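# Wrist camera frames with heavy blur: keep, flag or drop?

**kwofie_lab** · 09:32

We are rewriting the capture rules for our pick and place sets and I would like opinions on one clause. The current draft says:

> 4.3 Frames in which no edge can be located shall be removed before the episode is released.

I think 4.3 is wrong. Removing frames from the middle of an episode breaks the match between images and joint readings, and whoever trains on it has to guess what was there. The blur also carries information, as the arm is normally moving quickly when it occurs. 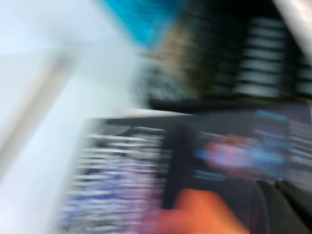
*Wrist view, full frame, no sharpening or crop.*

Under the draft this one goes. I would keep it. The streaks run mostly sideways in the lower half and diagonally at upper left, and the dark boxy shape can still be told from the background.

---

**nultudel_ops** · 09:51

Disagree. I cannot read a single character on that box, if it is a box. Our annotators would be asked to label the blue and pink patch and you would get a different answer from each of them. Bad labels cost more than missing frames.

---

**kwofie_lab** · 10:05

Then do not label it. Retention and labelling are separate decisions and the draft has them in one clause. That is most of my complaint.

---

**Balakrishnan D'Souza** · 10:40

I wrote the first version of 4.3, so some background. It was meant for stills, where each picture is used alone. It was copied into the episode rules in January without being reread. For episodes I would suggest:

- 4.3a No frame is removed from inside an episode.
- 4.3b Blurred frames get a flag in the index, with the score and the method used to obtain it.
- 4.3c Flagged frames are not sent for object labels.
- 4.3d An episode with more than 32 flagged frames in a row goes to manual review.

The number in 4.3d is open to argument.

---

**zoltoto** · 11:18

On 4.3b, be careful with a single sharpness score. A plain wall scores low when it is perfectly in focus. We checked 565 flagged frames by hand and 105 of them were sharp views of blank surfaces. Use the joint speed as a second test and flag only when both agree.

Also fix the exposure before arguing about any of this. A shorter exposure with more light on the bench will do more than any clause.

---

**nultudel_ops** · 11:30

Fixed exposure, yes. I still want a right to drop. If someone knocks the mount and the whole run is smeared, I am not storing it for the sake of principle.

---

**Balakrishnan D'Souza** · 11:47

Drop the whole episode in that case and log the reason. 4.3a only covers frames inside a run that is being kept. I will add "retained" before "episode" so it cannot be read the other way.

---

**nultudel_ops** · 11:52

Acceptable. I would still put the limit in 4.3d much lower. Ten at most.

---

**kwofie_lab** · 12:10

It should be a time – frame counts mean different things at different rates. Konstead records at a third of our rate, so 32 frames is three times as long for them.

---

**zoltoto** · 12:14

Agreed on time. Please state which clock.

---

**Balakrishnan D'Souza** · 12:26

Controller clock. Revised text goes up this afternoon with the limit left blank. Send me values with the data behind them.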